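The Case for Small Checks

A busy black-and-white pattern and one bright dish: how I gave up on beige and got my work table back

I have bought beige place mats four times in my adult life. Four! Each time I carried them home feeling very grown-up, and each time they vanished into the table so completely that I'd set a coffee down half on, half off, and spend the evening rubbing at the ring. So when my friend Vy Vương told me last April that what my work table needed was a checkerboard, I laughed out loud in her kitchen and then, a little rudely, asked if she was planning to open a diner.

She was not planning to open a diner. She does alterations and beadwork out of the back half of her apartment in Plirkcombe, and she'd been covering her tables in black-and-white checks for years without my noticing, mostly because I only ever looked at the snacks. She pulled out a whole drawer of them for me. Vinyl ones, oilcloth ones, a cotton one that had been washed so often the black had gone the color of wet slate. Some had squares as big as saltines. The ones she liked best were small, small enough that if you squint they start to hum.

"Big squares are a floor," she said. "Small squares are a cloth."

I've repeated that line to everyone I know and I'm still not sure I could defend it, but stand in front of the two of them side by side and you'll see what she means. A big check divides up your table for you, so you find yourself lining the stapler up with it and feeling bad when it's crooked. A small one just covers the ground.

What it does for color is the part that got me. I'd assumed anything you put on top of a pattern that loud would get lost, and with some things that's true (I lost a newspaper on mine for most of a morning). Printed stuff disappears. Anything speckled, forget it. But take one solid, saturated color with a plain outline and it practically jumps up at you. Vy tried me out on a yellow mug, then a red pincushion, then a round blue dish she keeps for pins, and by the blue I was sold.

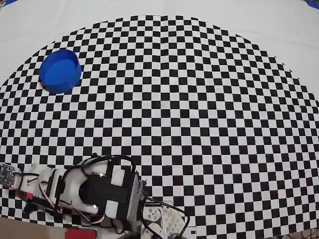

Strong blue on small checks: a shallow round container is all the color this pattern needs.

Blue is my pick over red, for what it's worth. Red on black and white is terrific but it's a playing card, or a pizza place, and you have to want that. Yellow is cheerful for a week. Green I never got along with, although Vy's sister has a green soap dish on hers that I covet a bit, so maybe the trouble is me. A strong clear blue sits on the checks like it was poured there. Keep away from navy, though, which goes muddy against the black squares and from across the room looks like a hole.

Shape matters too, and I hadn't expected to have feelings about this. Squares want a circle! My first attempt was a rectangular pencil tray, and the edges never ran quite true with the rows, so it always looked as if somebody had bumped it. A round thing can't be crooked. You plunk it down and walk away. And go shallow, with an open top, if you're going to use it for small parts, because the whole business of fishing a bead out of a deep cup with two fingers is a misery I wouldn't wish on anyone.

Now, buying. I went about this the wrong way first. There was a gorgeous woven check from Pellari in a shop window downtown, hand-finished, lined, the works, and it was $470. I went in and touched it. I went home and thought about it. I went back and touched it again, and the woman behind the counter very kindly asked if I worked with glue, and I said yes, and she shook her head at me like a nurse.

So I ended up at Hosoda, the surplus and housewares place at 2714 on the old mill road, where Kiyoshi Sekiguchi sells table coverings off the roll and will cut you any length you like while telling you what's wrong with your measurements. He was right about mine. I'd measured the tabletop exactly, to the inch, and he made me go 2 inches shorter on each side.

"You want some table showing," he told me. "Otherwise where does it stop?"

A pale border all the way around, he said, and I'll admit the checks look twice as crisp with a bit of plain white next to them. My table is painted white, so that was easy. If yours is dark wood he suggests laying a white sheet underneath and letting it stick out past the pattern, and he'll sell you that too, naturally.

A few things I've picked up from living with it. Roll it, don't fold it. I folded mine for one weekend when my in-laws came and the crease was still there in the middle of the summer, a little ridge that every round bead in the house rolled toward. If you do get a crease, leave the mat face down in a sunny spot with some heavy books on it. Wipe with a damp cloth and dish soap. I tried a can of Cletix on a marker stain and it did lift the marker, along with some of the shine, so now there's a dull patch that I keep under the lamp.

Also, photograph it before you commit, if you're the type to post your projects. Small checks can shimmer on a phone screen in a way they don't in person, and with a wide lens up close the rows will bow outward until the thing looks like a beach ball. I happen to love that. My daughter, who is 9, says it makes her teeth feel weird.

She has her own piece now, by the way, an offcut Kiyoshi threw in for free, and she uses it for sorting her barrettes. The first one she put down was orange. I wouldn't have gone with orange, and I had a whole speech ready about circles and blue, but it looked great, so I've ordered an orange dish for the kitchen and we'll see how it does next to the toaster.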